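**Used car intake check, Bistitz yard**
Checked by: Alžběta Michalík
Date: 23 December 2018
Vehicle: Rondari wagon, gray, stock no. 175

Please fill every line before the car goes to the front row. If a point is not OK, write a comment, also when it is a small thing.

**Tires and brakes**

- [x] Tread depth, all four. *Front is good, rear left is more worn than rear right. Alignment to be checked.*
- [x] Spare tire and jack. *Jack is there, handle is missing.*
- [ ] Front brake pads. *Thin. Ordered from Pritchard, not yet arrived. The car must not go for test drive before.*
- [x] Parking brake holds on the ramp.

**Lights and glass**

- [x] Headlights, low and high
- [x] Turn signals
- [ ] License plate light. *Left bulb is dead.*
- [x] Windshield. *One chip on passenger side, was already noted in October, it did not grow.*

**Under the hood**

- [x] Oil level
- [x] Coolant. *I added a little. Please look again after 77 miles, or at latest before sale.*
- [ ] Battery. *Starts slowly in the morning. The label says Grullonus, I could not read the year.*
- [x] Belts, no cracks

**Inside**

- [x] All seat belts lock and return
- [x] Horn, wipers, heater
- [ ] Rear door, child lock. *Right side does not engage. I tried it several times.*

**Papers**

- [x] Title and both keys
- [ ] Service book. *Pages are missing between the second and the third service. Ask the previous owner.*

Result: NOT released. Four repairs open, and the service book. 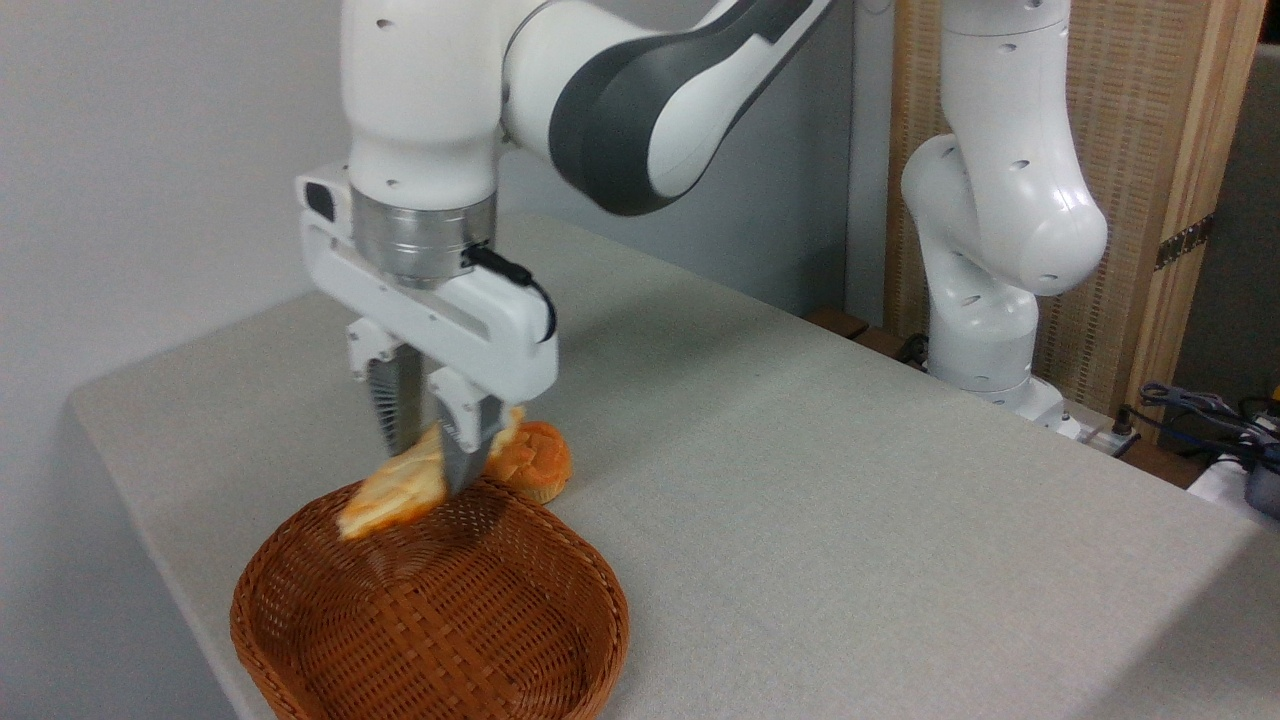
When the brake pads are in, call me and I will do the second check myself. Keys are on hook 106.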